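Toy library

A toy library is a lending service that holds toys, puzzles, games and play equipment for families to borrow, on much the same terms as a public library lends books, except that the books seldom come back sticky. Toy libraries are found in most Australian states and territories, usually in a council hall, a disused kindergarten or the half of a community centre that the Scouts have not claimed. Most are run by their members, who pay an annual fee and are expected to work a set number of shifts, an expectation met with varying degrees of enthusiasm.

Origins

Lending toys to households that could not afford them is older than the name, and several towns claim to have done it first. In Australia the idea spread in the 1970s, at first largely as a service for children with disabilities, whose specialised equipment was expensive and quickly outgrown. General membership followed. The early collections leaned heavily on timber, partly on educational principle and partly on account of what somebody's father could make in a shed.

Collections

A typical collection is sorted by age and by type of play: baby toys, construction, puzzles, dress-ups, ride-ons, board games and a residual category, often labelled "Other", that grows every year. The Dillolness Toy Library, one of the better documented, listed 838 catalogued items in its last printed register, of which 50 were jigsaw puzzles. The register notes which of these are complete. It is a short note.

Construction toys are the most borrowed category and the hardest to administer. A ride-on tractor is either returned or not returned, but a tub of blocks exists on a spectrum. Libraries deal with this by photographing the contents and fixing the picture to the lid, by weighing the tub on kitchen scales, or by trusting people. Jörg Janssen, whose handbook Lending Play is still passed between libraries as a stapled photocopy, favoured the scales and devoted an entire chapter to them, including a correction for sand.

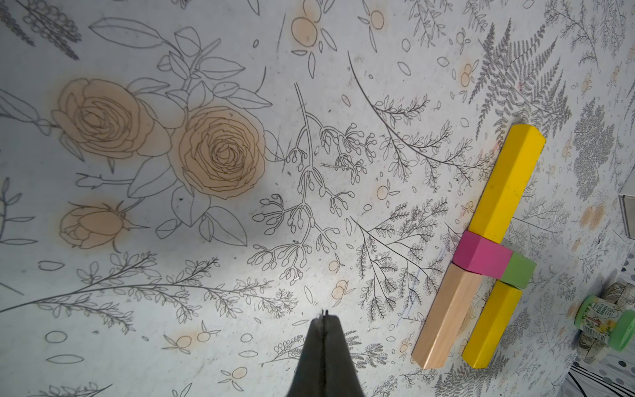
Janssen was less sure about missing parts. The handbook recommends a fine for each lost piece, then concedes a few pages later that the fine costs more in goodwill than the piece did in timber. Many libraries now keep a "found" jar on the counter, from which unclaimed dice, wheels and small plastic farm animals are matched to their owners or, more commonly, aren't.

Cataloguing

Card systems were standard until the late 1990s and survive in a few places where nobody has been willing to type them out. The Baumgart scheme, named after the street in which it was devised, gives each item a letter for its age group and a number for its shelf. It works well until the shelves are moved. A later program, Pondex, added barcodes and overdue reminders, the second of which proved unpopular with the very people it was designed to reach.

Bar codes don't stick well to soft toys. This is one of the reasons usually given for not lending soft toys, the others being nits and grief.

Hygiene

Returned items are wiped down before reshelving, and most libraries ask the borrower to do it first. Plastic goes through hot soapy water; painted timber is wiped with a damp cloth and dried standing up, as soaking lifts the paint and swells the grain. Dress-ups are laundered at home by whoever is on the roster that week and didn't move quickly enough.

The Losetti dispute

The longest-running argument in the field concerned noise. In the Losetti branch, a motion to withdraw all battery-operated toys was put to the annual meeting and carried by 2 votes, after which the keyboards, sirens and talking telephones were boxed up and stored. Parents of toddlers were broadly in favour. The toddlers' grandparents, who had been borrowing the items as gifts of a sort, were not. The toys went back on the shelves the following August with the batteries removed, a compromise that satisfied the wording of both positions.

Membership and funding

Fees cover a modest share of running costs, with the remainder drawn from council grants, sausage sizzles and the annual sale of retired stock. Dillolness reported 565 loans in its quietest year and attributed the figure to roadworks. Retired toys are sold cheaply and often donated back within a few years by families who have forgotten where they got them.

See also

Tool library
Playgroup
Op shop
Jigsaw puzzle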